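Guardar y ver series en casa: ajustes del televisor, copias y discos

Los consejos siguientes están pensados para quien ve series de superhéroes y ciencia ficción, con muchas escenas nocturnas y efectos digitales, en un salón corriente. Los nombres de los menús cambian según el fabricante.

Imagen

Seleccione el modo Cine o Filmmaker antes de tocar cualquier otro parámetro. El modo Dinámico eleva la temperatura de color y recorta el detalle en las luces altas.

Desactive la interpolación de movimiento. En material rodado a 24 fotogramas por segundo genera halos alrededor de los personajes en vuelo y en los planos con croma.

Ajuste el brillo (nivel de negro) con la habitación a oscuras y una escena nocturna en pausa. Suba el valor hasta que el negro se vuelva gris y baje dos puntos. La retroiluminación se regula aparte, según la luz de la sala.

La nitidez, entre 0 y 10 sobre 100. Por encima aparecen contornos dobles en los rótulos.

Sonido

Si los diálogos se pierden bajo la música, compruebe primero la salida de audio. Una pista 5.1 enviada a dos altavoces depende de la mezcla que haga el aparato – y muchos atenúan el canal central. Elija PCM estéreo en el reproductor y repita la escena.

El modo nocturno comprime el rango dinámico. Es útil en pisos con tabiques finos; el resto del tiempo conviene dejarlo apagado.

Red

Un capítulo en 4K requiere una conexión sostenida de 25 Mbit/s. El puerto Ethernet de muchos televisores está limitado a 100 Mbit/s, suficiente para este uso. Por wifi, use la banda de 5 GHz si el router está en la misma habitación o en la contigua.

Discos y cajas

Guarde los discos en vertical, lejos de radiadores y del sol directo. Para limpiarlos, paño de microfibra y movimiento recto del centro al borde, nunca circular. Las huellas resistentes se retiran con agua destilada y una gota de jabón neutro; deje secar el disco antes de cerrarlo en la caja.

Las etiquetas de precio salen mejor con aire templado del secador, a 20 cm, durante 30 segundos. No aplique disolvente sobre cajas de poliestireno.

Catálogo

Una hoja de cálculo basta: título, temporada, formato, región, ubicación. Añada una columna para los préstamos con nombre y fecha. Para colecciones en archivo, use siempre el mismo patrón de nombre, con temporada y episodio en dos cifras (S02E07), y conserve una segunda copia en otra unidad. Un disco externo de 3000 GB cubre una colección doméstica mediana – compruebe su estado SMART cada mes de febrero, o en otra fecha fija que recuerde.

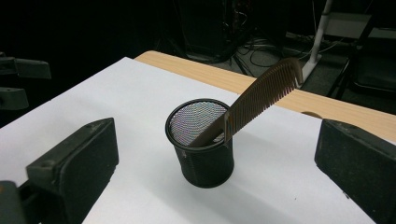
Miroslava Antoniuk: En mi televisor el modo Cine vuelve a activar la interpolación cada vez que entra una señal HDR. Tuve que desactivarla por separado en cada entrada HDMI y otra vez dentro de la aplicación. Quizá convenga añadirlo al apartado de imagen.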